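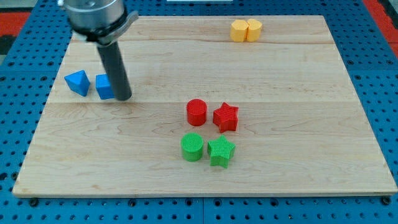 Mokuvar Work Board, pale finish

We love this board! It's a plain rectangle of light wood, made for the top of a metal bench or a perforated table, and it gives you a calm, even surface to sort, stack and build on. Blocks show up beautifully against it, blue ones most of all.

The planks are joined edge to edge, so you will see the seams running across. Grain varies a lot from one board to the next (soft waves, streaks, a faint knot here and there) and we don't sort for it. Lucyna Zieliński picks through every delivery hoping for knots, and she usually gets them.

Edges are cut square and left bare. If you want them rounded, tell us when you order and Tanko Uzor will do it by hand in the shop, which adds a few days.

Care: wipe with a barely damp cloth and dry it right away. Don't soak it, and please don't lean it against a radiator. A little oil once or twice a year keeps the color warm, but it will darken the wood slightly, so try it on the underside first.

Goes well with: Emby block set (cubes and triangles), Kernetti bench clamps, Gaillard felt pads

Item no. 3862
Finish: pale, unoiled
Sold singly, blocks and table not included

The next batch ships in December. Questions about sizes go to Oliwia Duda at the order desk.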